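Desk lamp

A desk lamp is a small lamp made to stand on a desk or table and light the area where a person reads, writes or works. Most have a base, a stem and a shade. The shade keeps the light off the user's eyes and sends it down to the work surface.

History

Oil lamps and candlesticks were used at desks long before electric light. Early electric desk lamps kept the same general form, with a heavy foot and a glass or metal shade. Jointed and sprung arms came into use in the twentieth century, first in workshops and drawing offices and later in homes.

In Irnidstead, the Dreßler works made enamelled lamps for schools and railway offices. Its best-known model, the 2510, had a pressed steel shade and a stem that could be set at 3 heights. The works later passed to Sarkine, which kept the model on sale with a plastic base.

Types

Fixed-stem lamps are the simplest and usually the cheapest. Gooseneck lamps have a flexible stem that can be bent by hand and stays in place. Balanced-arm lamps use springs or a counterweight. Clamp lamps have no base and are fastened to the edge of the desk, which leaves more room for papers. 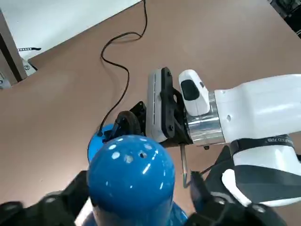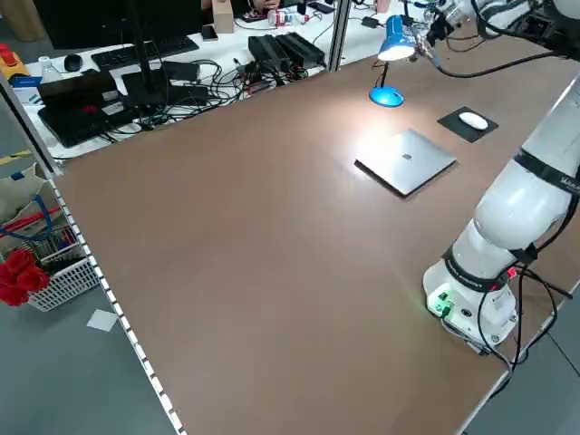
Second picture: a blue desk lamp, switched on, with a closed laptop and a mouse on the same table.

Light sources

Older lamps were commonly fitted with filament bulbs of up to 100 watts, though many small shades were rated for less. LED bulbs use far less power and run cooler — a point of some weight with plastic shades. Some makers, among them Kakico, sell lamps with a built-in light source that the owner cannot change.

Placement

A right-handed writer usually places the lamp on the left, so that the hand does not throw a shadow over the page. Left-handed writers do the reverse. With a computer, the lamp is normally set to one side of the screen to cut down glare.

See also: Floor lamp, Lampshade, Reading light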